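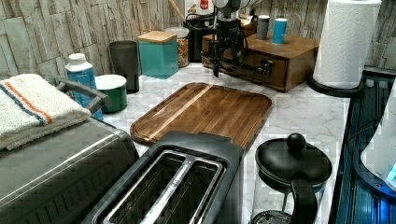

Tábua de madeira e torradeira na bancada de mármore.

21/03/2021 | Por Sanaa El Sherbiny

Assino a Brullance desde dezembro e já me perguntaram tantas vezes se vale a pena que resolvi escrever de uma vez! Para quem não conhece, é uma plataforma que acompanha acordos de investimento entre governos e fundos de desenvolvimento: memorandos, linhas de crédito, garantias, aquelas coisas que saem num comunicado de duas linhas e depois somem.

O que mais gosto é a ficha de cada acordo. Abro, vejo quem assinou, o valor prometido e (finalmente!) quanto já foi desembolsado. Num projeto portuário que eu seguia, o anúncio falava em 900 milhões e a ficha mostrava 500 efetivamente contratados. Antes eu levava uma tarde inteira para achar isso, agora foram 3 cliques.

A busca por país é rápida, o filtro por setor nem tanto. Energia e água aparecem misturadas, e já me queixei ao suporte 2 vezes. Responderam com simpatia, mas continua igual. Os alertas por e-mail também exageram, cheguei a receber o mesmo aviso de manhã e à noite.

Comparada com a Ondatard, que usei antes, tem menos gráficos bonitos e muito mais documento original em PDF, e para o meu trabalho prefiro assim. O preço é salgado para quem escreve por conta própria, viu? Eu renovei, mas no plano mensal.

Leia também
Ondatard: um ano depois
Entrevista com Laimutė Jankauskaitė sobre crédito à exportação
Kincaid ou Tundier: qual newsletter econômica assinar?

Este site usa cookies para melhorar a sua navegação. Aceitar | Saiba mais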